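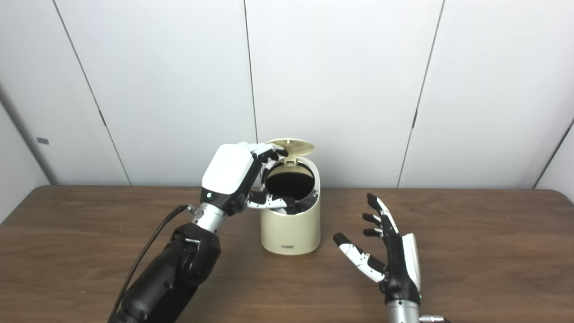

Hello Shiyu,

Second update on the Listhorpe food waste round, and sorry it's a week behind (end of term flattened me). As of 4 July 2018 we have 638 households signed up, and we've collected 3786 kilos of peelings and leftovers since we began in February. I'm chuffed with that!

The Rosden estate has been the slow bit. People there share bin stores, and the first lot of caddies kept wandering off, so Ainhoa Requena went round with a marker pen and put flat numbers on them. That has calmed things down. We still get plastic bags in the mix, mostly bread bags, and Evaristo has redone the leaflet with far fewer words on it.
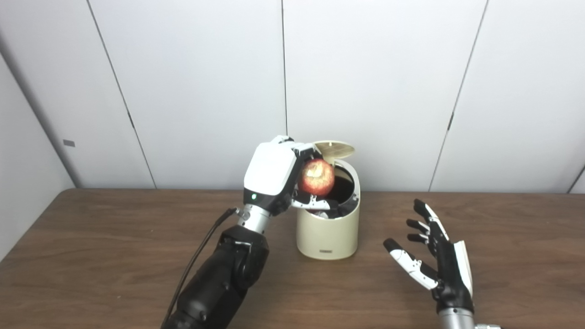 He's had it put into Polish and Portuguese as well, and the school on Trusa Road has asked for a stack to send home in book bags in September.

Money next. We're £13 under on fuel and well over on liners, as we guessed one roll per household would last longer than it does. Could we move some of the printing money across? I'd rather ask now than have a muddle at the year end.
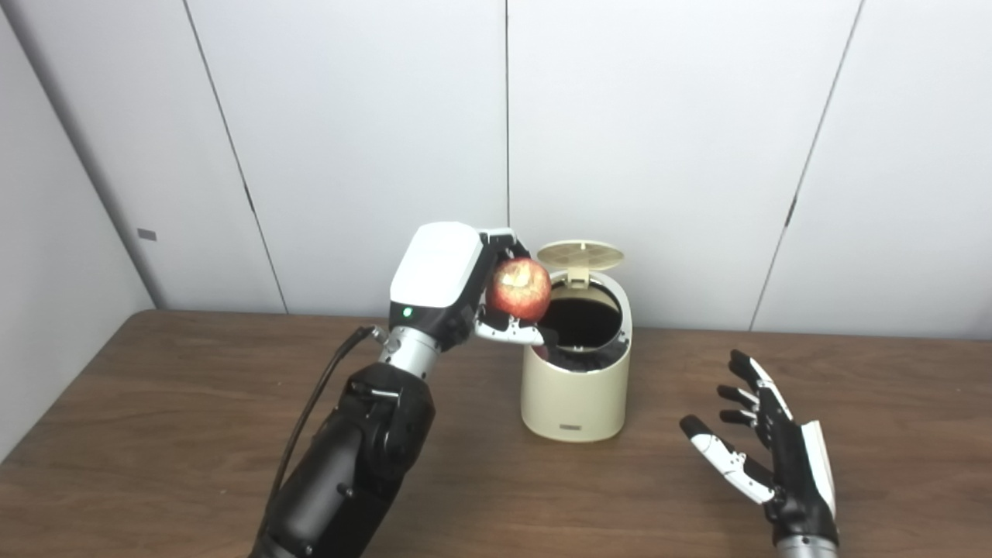
Still to do

Sort out a second drop-off day with the compost site. Kerubo Biwott is ringing them.

Replace 2 wheels on the trailer.

Send you the Stoyanova Court figures, which I've only got on paper at the moment.

Ximeng Wei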